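看完Vever村那套农舍,记一下

2018年4月12日

上周又去看了一次Vever村的房子,算上这次是第三次。前两次都是跟中介Zukov的人一起去的,这次房主Gilles Poulain在,所以问到了一些中介答不上来的事。趁还没忘,按顺序写下来,家里人也可以看。

位置。房子在村子北头,从主路拐进一条单车道的土石路,开到头就是。离Vidal镇15公里,超市、药房、小学、加油站都在镇上。村里只有一家面包店,上午开门,下午不开。公交车有,班次少,基本上没有车就没法住。路的前半段归村里管,后半段归沿路三户人家共有,路面坏了三家分摊。这一条中介的资料上没有写,是Poulain先生自己说的。

土地。地籍上登记的是1,670平方米,包括房子、院子、谷仓和谷仓后面一块斜坡草地。我拿着地籍图沿着边界走了一遍,东边以一排老榛子树为界,西边是铁丝网,铁丝网的位置跟图上对不太上,往里缩了一点。房主说是上一辈放羊的时候图省事拉的,邻居也知道。这种事嘴上说清楚没有用,以后如果真的签,要请测量师来定界,费用谁出还要谈。

主屋。两层,石头墙,楼下是厨房、一间大起居室和一间原来当储藏室的小房间,楼上三间卧室一个浴室。墙很厚,夏天应该不热,冬天要看取暖。现在用的是一台烧柴的炉子加几片电暖气,燃油锅炉已经停用好几年,油罐还在地下室。油罐要清空、要有处理证明,这个我写进了要问公证人的清单。

屋顶。朝南一面换过瓦,朝北一面没换,有青苔,有几片明显滑下来了。阁楼上我用手电照了,梁是好的,没有看到新的虫眼,靠烟囱的地方有一圈水渍,摸上去是干的。房主说烟囱的铅皮换过以后就没有再漏。那天没下雨,没法验证。我打算下次挑个雨天再来一趟。

楼梯我不太喜欢。又窄又陡,到顶上还要转一个弯,大件家具只能从窗户吊上去。房主家的衣柜就是在楼上拼起来的,他说走的时候也不打算搬。

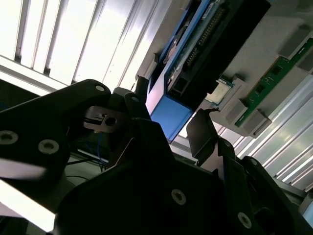
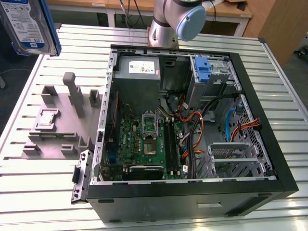
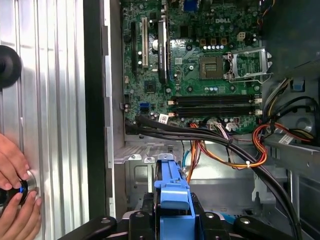
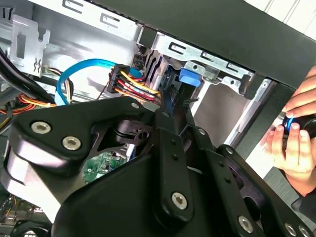

谷仓是我跑三趟的主要原因。它跟主屋隔着院子,石头墙,铁皮顶,里面分三格,第一格停拖拉机,第二格堆干草,第三格以前养过牛,食槽还在。地面一半是水泥一半是土。我想把第一格收拾出来当工作间,先做地面和隔热,再拉一路单独的电。光线是个问题,南墙上只有一个大窗洞,不装东西的话下午太阳直晒进来,装木百叶窗又太暗。我现在倾向于装第一张图里那种竖条的窗帘,浅白色,叶片之间留缝,白天合上大半屋里还是亮的。木工说窗洞要先补平,上沿歪得厉害,轨道没有地方固定。这笔钱要算进去。

谷仓能不能改用途,要先问村政府。我打了电话,接电话的女士态度很好,说只要不改外观、不住人,自己用的工作间手续简单一些;如果以后想改成出租的民宿,就是另外一套材料了,还要看那块地在规划图上属于哪个区。她让我带地籍编号去窗口查图。窗口一周只开两个上午,我还没去成。

水和电。自来水是通的,水表在路边。院子里另有一口井,上面盖着石板,房主说水位一直不错,浇菜够用,没有送去化验过。电表是老的,配电箱里还有瓷保险丝,主屋的线路有一部分用布皮线。卖方找的检测公司叫Plirex,出了一本26页的报告,电路那一章写得最长,结论是好几处不符合现在的标准,接地也缺。我把报告给一个做电工的熟人看了,他的意见是别想着补,整套重拉。

报告里其他几章简单抄一下。石棉:谷仓的一小段落水管可能含有,建议不要切割。铅:二楼窗框旧漆里有,漆面剥落的地方要处理。白蚁:没有发现。能耗:等级很差,石头老房子没做保温,差是意料之中的。

排水。村里没有下水道,各家自己用化粪池。这套房子的化粪池在厨房窗外的草地底下,检查结论是不合格,买方要在过户后一年内整改。中介第一次带我看的时候提了一句,说“小问题”。我后来问了两家做这个的,都说要看土质,那块草地往下是斜坡,渗水应该没问题,但是挖机要从院子里进去,院门太窄,得拆一边的门柱。门柱是石头砌的,拆了还要砌回来。

价钱。挂牌价我这里不写,网上能查到。房子挂出来有一段时间了,中间降过一次。我把屋顶北面、电路、化粪池、油罐几项列成一张表,跟Zukov的人谈,对方说可以转达,又说房主不急。这次见到Poulain先生,我没有当面谈价,只问了他哪些东西会留下。他说炉子、厨房的旧碗柜、谷仓里的干草架都留,拖拉机另算,想要的话给2,000欧元。我说考虑一下。那台拖拉机我看不懂,能发动,烟挺大,轮胎有一条裂得厉害。草地坡度大,不用拖拉机割草会很累,但是也可以请人来割,村里有人接这个活,或者让邻居的羊进来吃。

邻居。走的时候在路口碰到了东边那家的老太太,聊了一会儿。她问我们是常住还是只夏天来,我说打算常住,她听了挺高兴。她说冬天下雪的时候那条土石路没有人铲,都是自己弄,第一个出门的人就把三家的都铲了。还说西边的草场每年会租给外村的人放牛,苍蝇多的时候厨房的窗户要装纱。这些在资料上都是看不到的。

跟前面看过的两套比一下。河边那套房子状况好得多,进去就能住,但是没有附属的房子,地也小,地下室的墙上有一道水线,房主不肯说是哪年的。镇上那套离什么都近,院子是三户合用的,停车要抢。三套里头Vever这套要花的功夫最多,能用的面积也最大。我自己偏向这一套,家里还有一票没投,要等她亲自来看过。

接下来要做的:去村政府查规划图;请一个做屋顶的来看北面,给书面报价;电路也要书面报价;问清楚共有那段路有没有文字协议,没有的话能不能在过户前补一份;问公证人油罐的事。如果这些都在预售合同之前弄完,顺利的话六月可以签。银行那边我交了材料,经理说农舍带谷仓的估价会比普通住宅慢,他们的评估师不常跑这一带。

下次去要带的东西:长一点的卷尺,湿度计,雨鞋。上次谷仓第三格的土地面踩下去一脚泥,回来车垫洗了半天。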